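How I Put Out Two Issues of a Music Zine From My Dorm (Final Project Report, Local Media Production)

So the assignment was to make a piece of local media, get it in front of actual people, and write up how it went. Most of my section did podcasts. I did a paper zine, because our town used to have one and I found a stack of them in the library basement last June and couldn't stop reading. It was called Korkel and it covered bands that played the bowling alley, the VFW hall and one pizza place. Half the bands never recorded anything. If you want to know what they sounded like, those pages are all you've got.

I named mine Horeo, after nothing. I liked how it looked in big letters on a cover.

Finding bands was the part I was most scared of and it was pretty easy. I put one post up on the campus board and one flyer in the window at Bunomero, the used record store on the corner by the bus stop, and got more replies than I could handle (a lot of them from solo guys with a looper pedal, no offense to the looper guys, two of you are in issue one). I picked six acts per issue. I did all the interviews in person except one, and that one is the worst interview in the whole zine. Typed answers come back so stiff! In person somebody will tell you about the van catching fire, and over email they tell you about their influences.

Recording was a pain. I used my phone for the first three interviews and the Bunomero one is almost all espresso machine. After that I borrowed a little recorder from the media desk and did the rest in my room or in people's apartments with the door shut. Carpet and blankets help a ton. My transcripts from the apartment interviews took maybe half as long to type up.

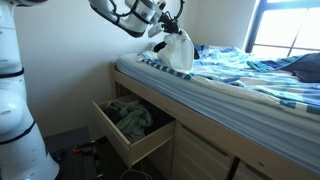

A single bed with drawers built in underneath.

Layout took way longer than I planned for. My schedule said one weekend and it ended up closer to three. I started in a word processor (don't), then moved to the page layout program in the lab, which meant I could only work when the lab was open. I had the page order wrong on the first test print of issue one, so page 4 came out facing page 13 and a review of a surf band ended in the middle of a recipe for chili. If you're folding your own booklets, make a dummy out of scrap paper first and number every page by hand. I have it taped up over my desk now.

Okay, money. The course gave each project $40 and I put in another $40 of my own. Issue one was black and white the whole way through and I printed 550 copies on the copier at the student union, which has a cheap rate after nine at night. Issue two had a color cover and the color cover ate everything. I sold two ads for it, one to Bunomero and one to Ibrahim, the guitar repair place across from the post office, and those saved me. Ibrahim wanted a quarter page and I gave them a half page by accident because I measured it wrong. They were very happy with their ad.

Distribution was me and a backpack. I left stacks at the record store, the repair shop, the laundromat, both coffee places and the lobby of the radio station. The laundromat was the best spot by a mile, which makes sense if you think about how long a dryer takes. The radio station was the worst, and most of that stack was still sitting there when I went back two weeks later. Counting both issues I gave away over 1000 copies. I know "gave away" doesn't mean "read," and my instructor brought that up at the midterm check-in, so for issue two I printed a little mail-in form on the back page asking people what show they'd been to lately. I got some back. One was just a drawing of a dog with a drum kit and I'm using it for the cover of issue three.

What I'd do differently: sell the ads before printing anything. Get photo permission in writing the same day, since chasing a bass player through finals week is no fun. Run shorter reviews. My own review of the battle of the bands goes on for two full pages and even I skip to the end.

I also wish I'd tracked down more people who worked on Korkel. I found one former writer and we talked for an hour, and she told me they quit when the copy shop that had been letting them run pages at night changed owners. That's a whole story by itself and it got one paragraph in issue two. I'm hoping to do it properly as an independent study.

Issue three is happening, by the way, class or no class. If your band wants in, leave a tape or a CD or a note at the Bunomero counter.

More student projects
Mapping the Town's Old Movie Theaters
A Season of High School Football on Community Radio
Who Still Reads the Bulletin Board?
Making a Ten-Minute Documentary With No Budget
The Poster Wall: One Semester of Show Flyers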